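Household Equipment Care, Unit 4: Large Appliances and the Floor Around Them
Course handout, Gralwood Institute of Domestic Studies
Last updated October 28, 2024
Reading time: 11 minutes

4.1 Scope of the unit

This unit covers the cleaning of freestanding box-shaped appliances and the care of the floor on which they stand. Built-in equipment is treated in Unit 5. Students are expected to have completed the exercises on cloths and cleaning solutions from Unit 3 before attending the practical session.

4.2 Order of work

Work proceeds from the top of the appliance to the floor. Disconnect the appliance at the wall outlet and remove anything stored on it. Dust the lid or top panel with a dry cloth before any liquid is applied. Clean the sides next, then the visible strip of floor, and leave the wall behind the appliance until last unless it is heavily soiled.

The practice appliance should not be moved by one person. Where it must be pulled forward, two students lift the front edge slightly and a third slides a felt pad under each foot. Dragging is not permitted on any finished floor.

4.3 Metal tops and rims

Many tops have a recessed center panel within a raised rim. Dust and grease collect where the panel meets the rim, and most of the marks lost in the practical assessment are lost there. Use a folded corner of the cloth, turned often, and follow the rim in one direction.

Shiny metal should be inspected from at least two positions. A reflection can hide a streak completely when the student stands directly over it. Ms. Liepiņa demonstrates the method in the May session and again before the assessment.

Marks are recorded by type on the Sekero sheet:
Scuff - material left on the surface by another object; often removable.
Scratch - damage to the surface itself; do not polish.
Residue - adhesive, grease or dried cleaner.

4.4 Labels 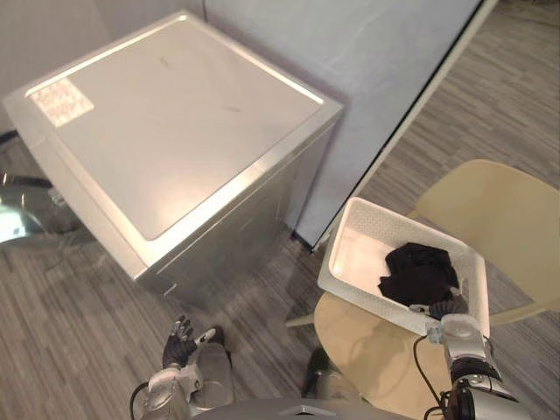
Printed labels are to be left in place, including those that have faded. Wipe across a label with a barely damp cloth and dry it at once. Solvent must not be used within a hand's width of the printing. If the text can no longer be read, write "illegible" on the sheet and do not guess at its contents.

4.5 Floor and wall edges

Wood-look flooring is cleaned along the length of the planks. Keep water away from the foot of the wall and from panel seams - a wrung cloth is sufficient. Chairs are lifted clear of the working area and returned to their places at the end of the exercise.

4.6 Assessment

The practical is marked out of 41, with 14 marks reserved for the top and rim. Completed sheets are handed to Mr. Krūmiņa in the Urbonaitė Room. Reading for the next unit: Justov, Chapter 11.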